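Flokurport Tabletop Gripper Kit — Frequently Asked Questions

Print this page | E-mail to a friend
2 comments | 12 shares

What comes in the box?
You get the Flokurport gripper with both fingers already fitted, the wrist camera, the cables, and a printed setup guide we're rather proud of. The arm is sold separately, so please check your model with us before ordering!

How much is it?
The kit is $979, and that price holds through the end of January 2025. Shipping is added at checkout.

Which arms will it fit?
The Renus and Kravets arms both take it with the adapter plate we include. If yours is older, drop us a line — we're always happy to look at a drawing and tell you plainly whether it's worth trying.

How long is the warranty?
Flatov covers the gripper and camera for 22 months. Finger pads wear with use and aren't included, but spares are easy to order.

Can it pick up soft or flimsy things?
Soft items are what we get the most mail about, and we love the question, because the ribbed finger pads were made with them in mind. Start with something light and forgiving, and go slowly with the closing force until you have a feel for it. A crumpled tissue in a shallow green dish makes a lovely first exercise, with one finger on either side of the paper and the tips down over the rim. If overhead lights leave a bright glare on your own dish, try shifting a lamp or switching to a duller plastic before you touch the camera settings.

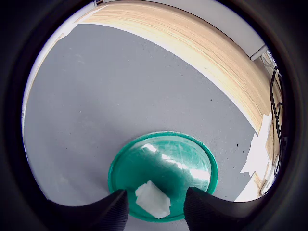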